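The Dinley open lab day, or: I drove two hours to watch a computer think about a handle

Posted January 4, 2025

The parking lot at Dinley is shared with a carpet warehouse, and I followed the wrong crowd in. Twenty minutes and one free underlay sample later I found the right door, a sign-in sheet and a plate of cookies that had already been picked over by the 16 people who can read signs.

I'd come for the Garrido talk. Garrido is the group's name for a training method, and the pitch is simple enough that I wrote it on the back of my underlay sample: teach the arm in simulation, move the world around a little on every run, and see whether what it learned survives contact with a real bench. The task is dull on purpose. There's a small unit with a handle on it, and the arm has to get its fingers to the handle.

Ulises Iturra gave the talk, standing up, without notes, and at a speed I'd call legal. His point was that most people randomize the wrong stuff. They change the lighting and the color of the floor and feel very thorough. His group keeps the room fairly tame and spends its effort on where the base plate sits and how far off the virtual cameras are from where they're supposed to be. Every policy gets 2000 simulated runs before anyone lets it near hardware. He put the simulator up on the big screen and left it there while he talked.

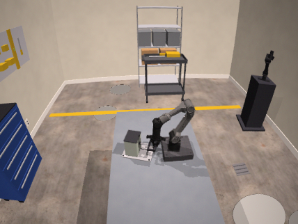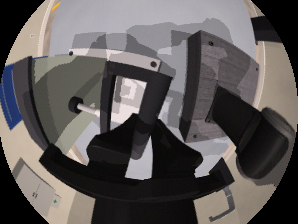

Both from the simulator: the arm and the small unit in the virtual workshop, then a strongly curved close view at the gripper.

The curved view got the most questions. A man in front of me asked why they didn't just flatten it out. Iturra said they'd tried, the flattened version lost the edges, and the policy got worse at the last bit of the reach. With both views it needed 300 demonstrations to get to a result they could live with. With the wide one alone it never got there, though he was careful to say that "never" meant "before July, when the money ran out."

Then we were walked over to the real bench for the transfer test. They ran 12 tries and the arm got nine. Two of the misses were by a finger's width and one was by a distance I'd describe as personal. The group next door, Comano, clapped at that one.

I asked whether the method works on anything besides this one handle. Iturra said they're starting on a second fixture, called Hatance, and that I should come back next year. The slides will be posted once somebody finds the adapter. Parking is free, but go to the door on the left, and get there before the cookies do whatever they did.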